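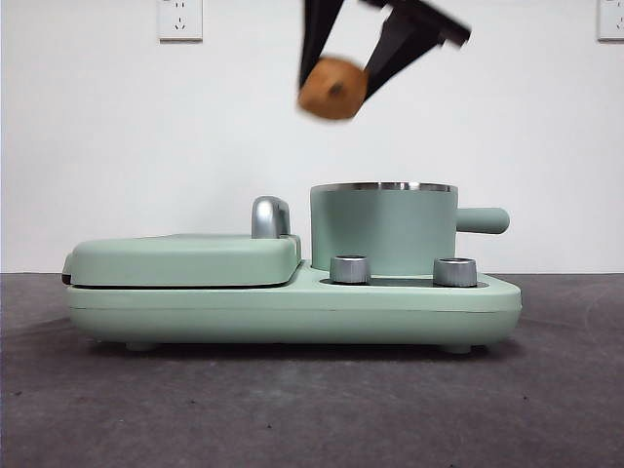 Teaching an arm kitchen jobs: tips from the bench

Posted by Trinity Whitlock, Wednesday, November 24, 2021
38 comments | 112 shares

Quick one this month, written between sessions. Several of you asked how we do the breakfast set (green cooker, bun, clear bowl and so on) without losing a whole afternoon to it. Notes below, in no order. Some are mine, most are Benedetta's.

Before you touch the controls

Do the job with your own hands first. Twice, slowly. Say out loud what each hand is doing. You'll find you cheat, everyone does, little nudges with the wrist that two fingers can't copy. Leave those out of the plan.

Grey cloth down, pulled tight. Wrinkles catch the fingertips when you go low. Cheap felt is fine, ours came off a roll in Horthorpe market and has had all sorts spilt on it since.

Cooker unplugged for the whole session. Cold. No exceptions, Nermin will come and check.

Decide where each thing starts and where it ends, and write it on the card. "Bun to pot" isn't enough. Bun from where? Into the pot, or onto the lid side?

Carrying something round

Take it by the sides, near the widest part. Too high up and it squirts out.

Squeeze till it stops slipping, then stop squeezing. On the Lelano handset the trigger has a soft bit and a hard bit, stay in the soft bit.

Lift straight up, well clear of everything, THEN go across. New people always try to cut the corner and clip the lid handle. It stands up higher than you think when you're looking from the front.

Over the pot, pause. Count one. Lower, open, and come away upwards the way you went in. If you swing out sideways you'll catch the rim and the arm will learn that too.

Missed? Don't fish about for it. Stop, put everything back, start the take again. A clean short one is worth more than a long one full of groping. Defne disagrees and keeps her recoveries in, labelled separatly. Fair enough, but label them.

Clear bowls and dishes
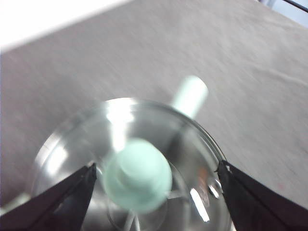
Handles and what to do with them

- Knobbly head, thin handle: pick one to grip and stick with it all day. Swapping halfway muddles the lot.
- Handle resting over the rim is handy, gives you something to come down on. Turn it a bit between takes, so the arm doesn't learn one angle only.
- Leave a gap on the side you aren't gripping. Fingers too close together on the way in and you'll shove the thing before you've got hold of it.
- See-through rims are horrible on the wrist camera. Shine everywhere, edges vanish. Move the lamp, not the bowl. Still bad, draw the blind.
- Watch the fingertips near the rim. Slow down for the last bit, slower than feels natural.
- Go easy on the speed generally. Fast hands make blurry pictures and the blurry ones are a pain to sort later.

How many takes?

Depends on the job. For the bun we planned 500 and kept 446 after Beril had been through them. The bowl job we stopped at 435, people were tired and it showed. I'd sooner stop early. Change drivers before you think you need to, and have a tea.

Guiding by hand instead

If your arm goes floppy on request (ours does, the old Flatier one doesn't) you can push it through the moves yourself. Lovely for slow jobs like turning knobs. Hold it behind the wrist, keep your sleeves and fingers out of the camera's view. Less good for anything you drop in from a height, your own arm gets heavy and the path goes wobbly.

End of the session

Wipe the fingertips. Crumbs build up and grip goes funny. Bun in the tin, bowl in its box with a cloth round it. Name the files the same day, you wont remember on Monday which was which.

More when I've got a minute. Drawers next, I think.

Related
Soft fingertips: what to stick on and what peels off
Beril Yüksel on sorting good takes from bad
Our July clear-out: cables, clamps, odd screws
Şimşekoğlu bench stand, 2 months on
Lamps and glare, a short guide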